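Fixing a stalled handle grasp in the kitchen sim
Posted by Erasto Lema, May 17, 2026

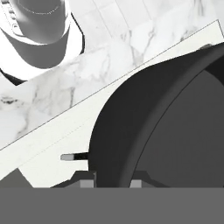 Wrist view in the Tasora kitchen scene, fingers open near the dark pot or pan and its short handle.

Use this page if your Trelusar run stops with fault 684, which means the gripper touched an object before the close command was sent. We hit it in 18 episodes in April, all on dark cookware.

1. Pause the run and save the log before you reset. A reset wipes the contact list.

2. Find the first contact entry. If it names the vessel wall and not the handle, the grasp target is off centre.

3. Open the object file and compare the collision shape with the visible model. Ours was 4 mm wider than the colour mesh on the handle side – enough to trip the fault on a slow approach.

4. Rebuild the collision shape and reload the scene. Editing the scale by hand moves the handle as well, so don't do that.

5. Run 3 test grasps at low speed with the force limit on.

If the fault comes back, check the wrist camera offset next. Do not raise the contact threshold to clear it. The same settings file goes to the real arm at Warnby, and a higher threshold there means a harder hit.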